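From: Refugio Cuevas
Date: 23/05/2020
Subject: Re: Valura hand grippers -- anyone used the pair kit?

On the list, Odton wrote:
> We're looking at the Valura pair for teaching pick-and-place,
> but the price list is a muddle. Is the 2580 for one hand or two?
> And are the pads any good on smooth plastic? Our old Bachmann
> ones let everything slide.

Hello all,

Two hands! The 2580 gets you the pair, the marker cubes and one set of spare pads. The head camera is another 765, and I do think you'll want it (more on that further down). Postage to us was 147, which made me wince a bit, but it all came well packed.

We've had ours on trial since November and I've become rather fond of them. Most of what we do is plain household stuff, cups more than anything, and a cup held upright between the pads is still my favourite first exercise for a new person. You learn very quickly how hard to squeeze.
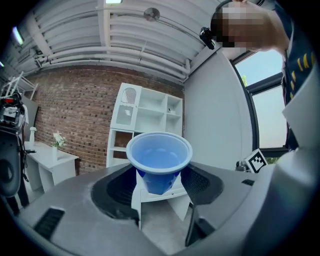 Cladier wrote back to me off-list that the pads wear smooth after a few months and the spares cost too much, so anyone buying should order a second set with the kit and haggle over it. I'd go along with that. Ours have done over 600 grasps and I can feel a difference on shiny things, though a plastic cup is still fine if you take it square on.

Some notes from using them, in no special order:

1. Weight. Fine for the first half hour, then your wrists know about it. I'm not a big person and I take a break between sets -- your students will probably shrug it off.

2. Pads. Ridged rubber, wedge-shaped, and much kinder to cups than the old Bachmann ones. I do wish they came in a softer grade as well.
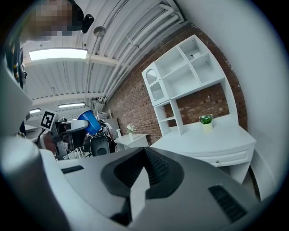

3. Marker cubes. Keep them clean and keep your sleeves off them! I lost a whole morning of tracking to a baggy jumper and blamed the software for most of it.

4. The manual. Dreadful. The setup pages are in the wrong order, so read the calibration bit first and then go back to the start.

Now, the head camera. With only the views from the hands you get a lovely close look at the pad and not always much idea of where the other hand has got to. From up top you see both at once, along with the desk and whatever you've left lying on the floor. For teaching I'd call it the best part of the kit, and I'd sooner give up the spare pads than go without it.

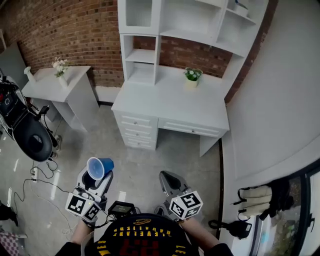 Head view, cup in one gripper and the other one free.

If you do order, ask Valura for the longer cable. The standard one is all right if you stand still, but it tugs when you turn round, and I turn round a lot.

Happy to send my settings to anyone who wants them.

Refugio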